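Vavitz

Vavitz is a plain text editor for desktop computers, developed by the software firm Brultness. It is used mainly for writing notes, editing configuration files and cleaning up exported data.

History

The program was written by Thirumalai Menon as an in-house tool at Brultness and first released to the public in September under the name Wisilbridge. The name was changed with version 14.

Features

Vavitz opens files in tabs and keeps an undo history of 100 steps per file. Lines wrap at 80 characters by default - the width can be changed in the settings menu. Search and replace supports regular expressions. Spell checking is available in 21 languages but is turned off when the program is first installed.

File formats

Files are saved as UTF-8 unless another encoding is chosen. Rich text is not supported. 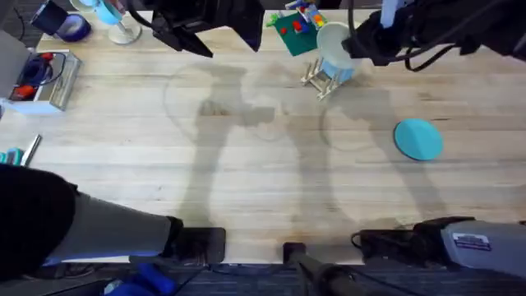 Two robot arms over a wooden tabletop

See also

Line editor
Word processor
Syntax highlighting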